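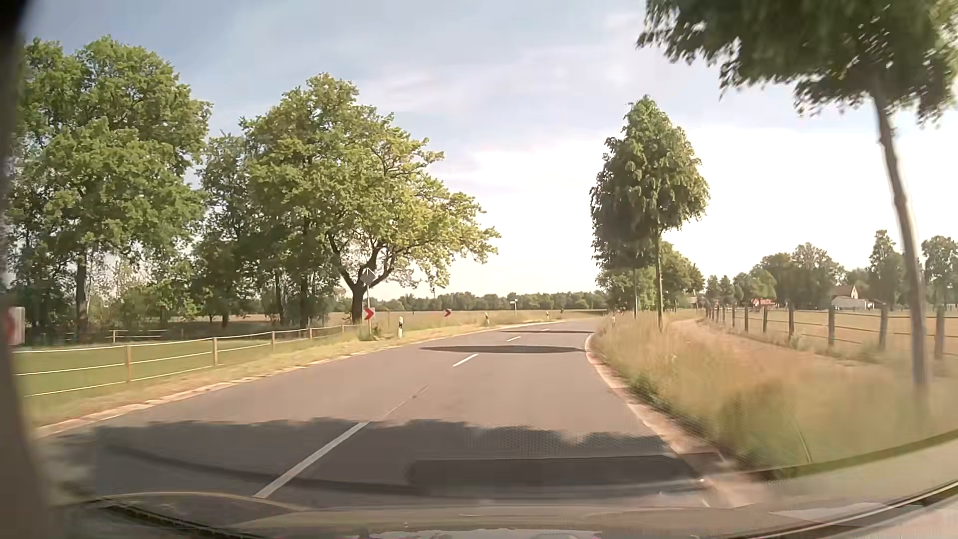

Which forward camera for a small lane-keeping project?

Posted by Lwazi Kekana

Hi all! I'm putting together a hobby driver-assist logger (it only records and guesses where the lane is, it doesn't touch the steering) and I'm stuck between two cameras. One is the Pinetti, which has a 70 degree lens and a global shutter. The other is a Rekus with a 100 degree lens and a rolling shutter, and it's a good bit cheaper. Both plug straight into the Mikel controller I already have.

My test route is mostly two-lane country road with trees close to the pavement. The lane finder does fine in the open, then I hit tree shade or a faded bit of center line and the guess jumps sideways. On one July drive I logged 283 dropouts and I'd guess most were in shade. Is that a camera thing or a software thing? I'd hate to spend the money and get the same jumps in higher quality.

Colette Gilbert

I've run both, on my own car, on roads a lot like yours. For shade the shutter type hardly matters. What you want is control over exposure, and the Pinetti lets you set a metering area. I put mine on the lower half, over the pavement, and left the sky out of it completely. Before that a bright patch of sky low on one side would pull everything down and the line under the trees went to mush.

The wide Rekus is nicer on bends (you keep sight of the curve signs longer), but you also get a lot more hood and wiper, and my lane finder loved locking onto the wiper. Mask those out whichever one you buy! Also look for reflections on the glass. A dark cloth on the dash killed most of mine.

Before you spend anything, turn off auto exposure on whatever you have now and drive the same stretch at a few fixed settings. If the dropouts change a lot, it's the camera settings. If they don't, have a look at how long your software holds the last good line. Mine was set to 11 frames and I had to raise it for the gaps between dashes.

Tharindu Sarkar

Pinetti. Had a Rekus and the mount got floppy in the heat.

Judite Brandão

What Colette said about the metering area, but check your controller firmware first. My Mikel ignored that setting until I updated it and I wasted a whole evening swapping cables. Also, try not to tune everything on one road. I got mine perfect on my drive to work and then it fell apart on the first street with a pale edge strip, it kept picking that as the center line. Still haven't fixed that one, so if anybody has, I'm listening.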